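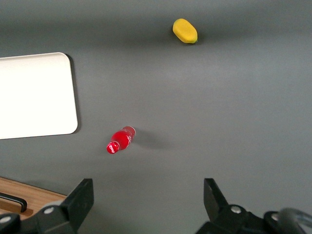

I have been trying to learn to like mangoes for most of my adult life, and this spring I finally got there. I know how that sounds. Everybody likes mangoes! But the ones I grew up with came from the discount bin at the far end of the store, hard as a doorknob on one side and mush on the other, and my mother cut them up for us with so much hope that none of us had the heart to complain. We ate the stringy bits, picked our teeth, and said thank you.

What changed my mind was a fruit stand in Forkska, on the road out toward the lake, where I stopped because I needed to turn the car around. The woman there handed me a slice off the end of a knife before I'd even said hello, and I stood in the gravel with juice running down to my elbow and thought, well, I have been wrong for forty years. I bought 17 of them. Then I had to drive home with them rolling around in the back seat and figure out what on earth a household of two does with 17 ripe mangoes.

So this post is partly a love letter and partly a record of that week, which was sticky from beginning to end.

Knowing when they're ready

I used to go by color, and color will fool you. Some kinds turn a lovely deep yellow and some stay green right up until they're perfect. Now I give them a gentle squeeze, the way you would an avocado, and then I smell the stem end. If it smells like something you want to eat, it's ready. If it smells like nothing, put it back on the counter and leave it alone for a day or two (I am terrible at this part and check them every time I walk past).

Once they're soft they can go in the refrigerator, where they'll hold for several days. Please don't put a hard one in there. I did that with my very first batch and they sat sulking in the crisper until they wrinkled.

For cutting, I stand the fruit up on its end and slice down either side of the pit, then score the flesh and turn the skin inside out. The bit left clinging to the pit belongs to the cook, and it should be eaten over the sink.

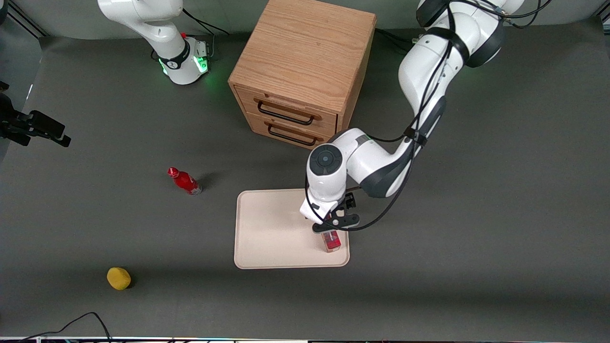

What we did with all of them

We ate the first few plain, standing up, and I'd say those were the best of the lot. After that came a salsa with red onion, lime and a jalapeño, which we had on fish one night and straight from the bowl with chips the next. I froze a big bag of cubes for smoothies. I made a lassi that was too thick to drink and too thin to call dessert, so we ate it with spoons and agreed to call it soup.

The chutney was my big project. My neighbor's recipe calls for a long slow simmer with vinegar, brown sugar, raisins and a fair amount of ginger, and I wandered off to fold towels and let the bottom catch a little. I scraped around the dark part and jarred the rest anyway. It's very good with a sharp cheddar, and a jar of it went to my sister, who has already asked for another.

I'm told the stand stays open through August, so I'm planning one more trip, this time with a couple of proper boxes in the back and a roll of paper towels up front.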